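Derkoteo Support -- Tabletop Sorting Kit
Ticket status: Pending customer
Opened: 2023-10-09
Product: Derkoteo sorting kit, evaluation unit
Customer: Barncombe
Contact: Nuria Kumsa
Assigned to: Tolera Zeleke

Nuria Kumsa wrote:
We have the kit on a 30-day evaluation and want to settle this before we decide on buying. The job is the fruit sort from the quick start guide. Items go onto a plate and the arm returns to its rest pose. Most runs finish. In the bad ones the arm goes down, closes, comes up and reports "object lost" while the fingers still have the item. It then opens where it is and ends the run. Software is the version that shipped with the kit. We have not changed the speed.

Tolera Zeleke wrote:
Thanks, Nuria. Does it happen with every item, or mostly one? Please also send the grip settings page and a couple of pictures from the workspace with the job running.

Nuria Kumsa wrote:
Mostly the orange. I logged 19 runs and had 6 with the error, all on the orange. The eggplant has never done it. Grip settings are the defaults. Pictures attached. 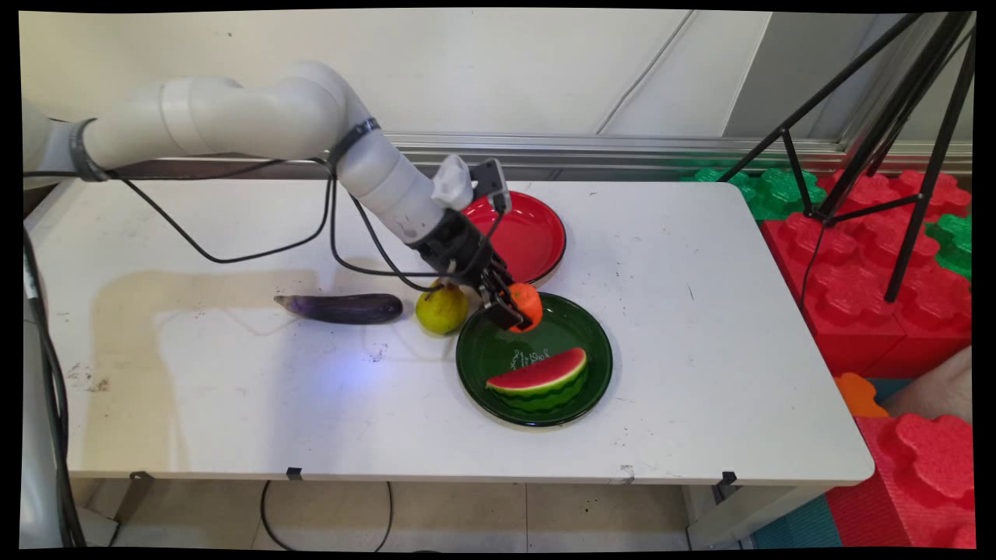 Tolera Zeleke wrote:
Grip width is the first thing I would look at. The defaults expect the fingers to stop at a certain opening, and if they close past that the software decides there is nothing in them, whatever the fingers have hold of. With the orange item over the green plate like that, the fingers are down close to the rim, so I'd like to rule out contact with the plate too. Also, the cables under the arm hang in long loops. Please check that they don't pull when the wrist turns. Steps:

1. Stop the job and put the arm in rest pose.
2. Open Grip, then Item Profiles, and pick the orange.
3. Lower "minimum held width" by 6 mm and save.
4. Raise the release height one step.
5. Restart the controller. The profile is not reloaded until you do.

Nuria Kumsa wrote:
Did all of that. Skipped step 5 the first time and saw no change, then restarted and it was better. No error on the orange after that. Cables move freely. New problem -- it now spends a long time over the table before it picks the next item. Tekle Asfaw here thinks it is the wrist view. One more attached.

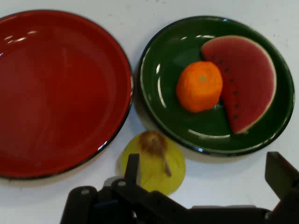

Attachment 2: wrist view, orange and watermelon slice on the green plate, red plate empty.

Tolera Zeleke wrote:
That helps. The yellow item on the table is partly behind the left finger, and the plates have bright reflections on them. Either one can make the detector hesitate. Please move the viewing pose back one step so the fingers cover less of the table, and dim any light directly over the plates if you can. I have asked Maarja Hunt on the vision side whether the wait time can be shortened in your version.

Maarja Hunt wrote:
It can. Vision, Advanced, "recheck limit". Set it to 2. Leave the confidence value alone for now.

Nuria Kumsa wrote:
Viewing pose moved, recheck limit set. Pauses are shorter. We can't do much about the light until Tekle gets the ceiling panel switched separately. Will the held width change survive an update? We would not want to find this again in February.

Tolera Zeleke wrote:
Item profiles are kept through updates. The recheck limit is not, so please write that one down. I'm leaving the ticket open until you have tried it with the light changed. Send the run log with your reply.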